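The Laundry Treaty

2023-11-05

My grandmother ironed dish towels. I bring this up every time somebody suggests I have let my standards slip, so that they understand the height from which I have fallen.

I grew up in a house where clean laundry had a schedule and a route. It came off the line, crossed the kitchen, and was in a drawer before supper. When I moved to Tatthorpe at 22 I carried on like this for two weeks. Then I bought a large chair, and the chair and I reached an understanding.

The chair system works fine for one person. You wear things off the top, and by the time you reach the cushion it is time to wash again. It does not work for a marriage. Itzel Cuevas, who took me on despite a full tour of the apartment, comes from people who fold in thirds. My people fold in half and then in half again, and we regard thirds as something hotels do to make you feel poor.

So we had a summit. It lasted most of a rainy evening and a frozen lasagna. The terms were as follows: towels in thirds, shirts however the owner likes, socks paired or surrendered, and fitted sheets never to be discussed in front of guests.

Mint green, one of those colors that goes with everything and flatters none of it:
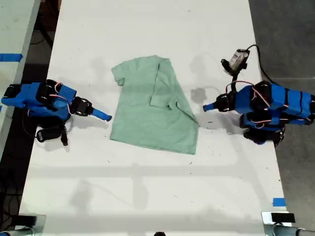
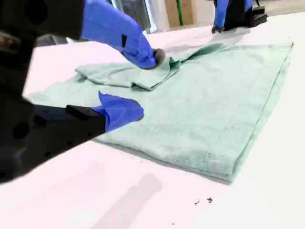

The treaty held until December, when her cousin Faustino Barrera came to stay for a weekend and remained for 7 weeks. Faustino rolls. He learned it from a man he shared a cabin with on the Leter ferry, and he believes in it the way other people believe in cold showers. By New Year's our linen closet looked like a bakery. Itzel said nothing, but she started going in there at night and unrolling.

I will admit that rolled towels take up less room. I will also admit that they come bounding out when you open the door, and that one of them took a glass of water off the hall shelf and into my shoe. Faustino said the shelf was in a bad place. The shelf has been there since before we signed the lease.

He lives in Dirkham now, in a studio with no closet at all, and he seems happy. He sends us pictures of his suitcase.

What I was going to write about, before all this, was the ironing board. We own one. It was a wedding gift from my aunt, it cost her 100 dollars, and it has been opened twice, once to see whether it opened and once to hold a buffet. The old Cervantes laundromat on our corner will press a shirt while you stand there, and the woman at the counter has never once asked me how I fold. I tip her very well.

Itzel wants to give the board away. I keep thinking about the dish towels. My grandmother did them on both sides.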